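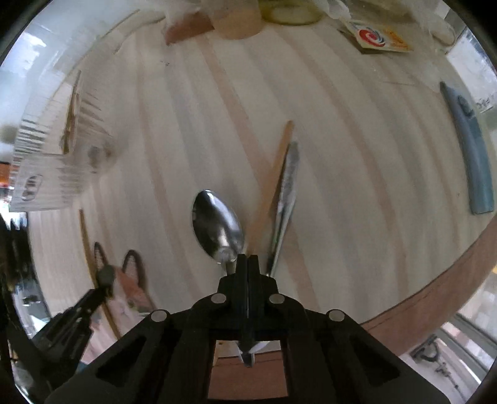

## Terkivon wants to hold all my files now

I've been on Terkivon's free tier long enough to get the "exciting changes" email three times. The latest one says their new desktop app puts every file I own on every machine I own, instantly. I have two laptops and 371 PDFs, so I figured I'd check.

"Instantly" was a stretch. The first laptop uploaded everything before lunch. The second one showed a green check mark and 100 files. I quit the app, opened it again, and the count went up to 371 with the same green check mark. So what was the check mark telling me the first time?

Harriet Wojcik, who talked me into leaving Sirkeo last year, thinks I'm being unfair. Her copy has never lost a thing. Fine, but mine didn't lose anything either. It told me it was done when it wasn't, and I'd have closed the lid and gone to the airport believing it.

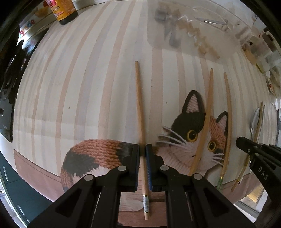

## The conflict problem

I edited the same spreadsheet on both laptops with the wifi off, then turned it back on. Sirkeo used to keep both versions and put an ugly suffix on one. Terkivon kept the newer one. The older one was in a "History" panel that I only found because Boonmee Noiphan mentioned it in the comments on my March post (thanks, Boonmee). History goes back 30 days on the free plan, unless you pay.

Which brings me to the price. The personal plan is $499 for what they call lifetime access. Whose lifetime? I've bought two "lifetime" licenses before and outlived both companies.

For now I'm leaving the app on one laptop, with one folder in it, and copying the rest to an external drive by hand. If they fix that check mark I'll try again.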